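Werkstattbuch, Steinlabor
Eintrag vom 7. Juli 2020

Heute weiter mit den Imprägnierungen auf dunklem Marmor. Ich schreibe alles auf Deutsch, damit Verena es ohne Übersetzung lesen kann. Wenn ein Wort falsch ist, bitte mit Bleistift korrigieren, ich lerne gern davon.

Ausgangslage: Die Kundin in Tresdale möchte für die Küche eine braune Marmorplatte mit hellen Adern, und sie kocht viel mit Zitrone und Essig. Gion hat ihr am Telefon schon erklärt, dass eine Imprägnierung gegen Öl und Farbstoff hilft, aber gegen Säure nur wenig. Marmor besteht zum grössten Teil aus Calcit, und Calcit reagiert mit Säure. Die Kundin hat das verstanden, möchte aber trotzdem wissen, welches Mittel wir empfehlen. Deshalb diese Versuchsreihe.

Geprüft werden zwei Mittel, Stunton (auf Lösemittelbasis) und Nokness (auf Wasserbasis). Dazu eine Reihe ohne Behandlung. Die Probestücke stammen alle aus derselben Rohtafel, Lagernummer 1,592 im alten Heft von Dunstan (er schreibt immer mit Komma, ich lasse es so stehen, sonst findet man den Eintrag nicht wieder).

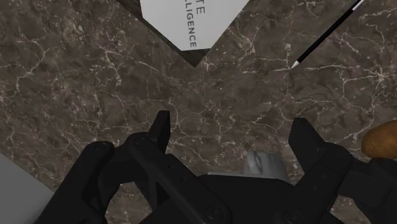 Vorbereitung der Stücke: Ich habe 8 Stück genommen, alle poliert, die Kanten nur gesägt. Gereinigt mit destilliertem Wasser und einem Tuch ohne Fasern, danach über Nacht im Trockenschrank. Vor dem Auftragen gewogen. Die Waage hat am Anfang gedriftet, ich musste sie zweimal neu abgleichen. Vermutlich war es der Luftzug von der Tür. Nach dem Schliessen war der Wert stabil.

Auftragen: Stunton mit dem Pinsel, dünn, Einwirkzeit 30 Minuten, dann Überschuss abgenommen. Nokness genau gleich. Beim Nokness blieb auf zwei Stücken ein grauer Schleier zurück, den ich erst mit dem zweiten Tuch wegbekommen habe. Ich denke, ich habe zu viel Mittel genommen. Auf der Dose steht «sparsam», aber was ist sparsam? Für das nächste Mal wiege ich die Menge vor dem Auftragen ab.

Fleckentest: je ein Tropfen Olivenöl, Rotwein, Kaffee und Zitronensaft auf jedes Stück, mit Uhrglas abgedeckt.

Öl: Auf dem unbehandelten Stein ist ein dunkler Hof geblieben, auch nach dem Abwischen mit Seifenwasser. Bei Stunton kein Hof. Bei Nokness ein sehr schwacher, den ich nur bei schrägem Licht sehe. Gion sieht ihn nicht. Wir haben ihn als «schwach» eingetragen.

Rotwein: Das ist schwierig zu beurteilen, weil der Stein selber schon dunkel ist. Auf dem braunen Grund sieht man fast nichts, auf den hellen Adern sieht man es sofort. Ich hatte die Tropfen zuerst ohne Überlegung gesetzt und musste den halben Test wiederholen, diesmal mit jedem Tropfen auf einer Ader. Ohne Behandlung ist die Ader rosa verfärbt, mit beiden Mitteln nicht.

Kaffee: kein Unterschied zwischen den beiden Mitteln.

Zitrone: wie erwartet. Alle Stücke sind matt an dieser Stelle, behandelt oder nicht. Mit dem Fingernagel spürt man den Rand. Am Glanzmessgerät ist der Verlust bei Stunton ein wenig kleiner, aber ich möchte daraus nichts schliessen, die Streuung ist zu gross. Verena fragt, ob man die matte Stelle wieder aufpolieren kann. Mit feinem Pulver und Filz geht es an einem losen Stück recht gut. An einer eingebauten Platte muss man eine viel grössere Fläche bearbeiten, damit man den Übergang nicht sieht, und in der Innenecke von einer L-förmigen Küche kommt man mit der Maschine gar nicht richtig hin.

Zu den Adern noch eine Bemerkung. Manche sind dicht und ganz gesund, andere sind kleine Risse, die im Werk mit Harz gefüllt wurden. Unter der UV-Lampe leuchtet das Harz bläulich. Bei zwei Stücken habe ich das gefunden. Das Lösemittel in Stunton könnte ein solches Harz vielleicht anlösen. Ich habe nichts davon gesehen, aber eine halbe Stunde ist auch kurz. Dunstan hat früher einmal im November einen Fall notiert, wo die Füllung nach dem Imprägnieren klebrig war. Leider steht nicht dabei, welches Mittel es war.
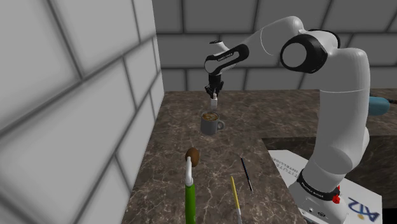 Offene Punkte

Dauerversuch für das Harz: ein gefülltes Stück in Stunton legen und nach 30 Stunden anschauen. Gion bereitet das Glas mit Deckel vor. Bitte im Abzug stehen lassen.

Die Beschriftung auf der Rückseite der Stücke mit Filzstift hält nicht, wenn Lösemittel dazukommt. Zwei Nummern waren fast weg. Ab jetzt einritzen.

Verena schreibt der Kundin einen Zwischenbericht. Mein Vorschlag für den Inhalt: beide Mittel sind gegen Öl und Wein brauchbar, bei Säure muss sie mit matten Stellen leben oder die Platte geschliffen statt poliert bestellen. Auf einer geschliffenen Oberfläche fällt die Verätzung weniger auf. Den Preis soll bitte Gion rechnen, ich kenne die neuen Ansätze nicht.

Neue Uhrgläser bestellen, eines ist heute gebrochen (war ich).

Nachtrag am Abend: Stücke noch einmal gewogen. Nokness nimmt weiter ab, das Wasser ist also noch nicht ganz draussen. Stunton ist konstant. Morgen früh vor der Arbeit nochmals wiegen, Werte kommen auf die linke Seite.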